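# Budgeting for a gripper when the job is food

I got our first number badly wrong, so I'm writing down how I plan the money now (for small food-handling setups, one arm, one table). 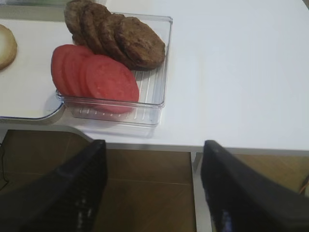 Start with the fingers and leave the arm for later! I set aside $600 for a pair and a spare set of pads, then list every item they'll have to pick up. Soft, slippery stuff decides which pads you buy.

1. Price the fingers and pads first.
2. Add $700 for the table, trays and cables. Nabila Pillai talked me into that line and she was right.
3. Put in $30 a week for groceries – you'll go through a lot of tomatoes.
4. Ask for quotes with shipping included. Grirko left it off ours, and I had to go back for more money in July.

I keep 5 spare trays on the list too, all the same model.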